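Contre la table nue

On me dit que la table débarrassée apaise. Mon ami Attila Barta en possède une, en verre, sur laquelle rien n'a jamais été posé plus de 60 secondes. On y boit debout, comme au guichet, et l'on repart avec son verre à la main de peur de laisser un rond.

Je tiens pour l'autre école, celle de la petite table ronde en bois où tout finit par atterrir : les câbles, la bouteille d'eau, le carré de tissu à fleurs que l'on déplie toujours à moitié. Une table ronde n'a pas de coin où reléguer les choses. Elle oblige à les fréquenter.
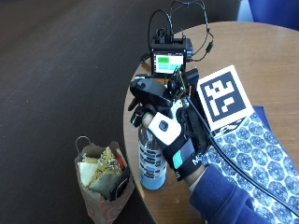 Bouteille d'eau, câbles noirs et tissu bleu et blanc : une table qui sert.

Les catalogues, eux, ont tranché. Chez Tarkance, on vend 81 euros un plateau destiné à regrouper ce qui traîne, autrement dit une seconde table, plus petite, à poser sur la première. J'en ai acheté un en mars. Il traîne.

Quant à la bouteille en plastique, je sais bien qu'une carafe ferait meilleure figure. La carafe Virág est superbe, d'ailleurs, et ne supporte pas d'être bousculée. La bouteille a un bouchon, et je suis maladroit.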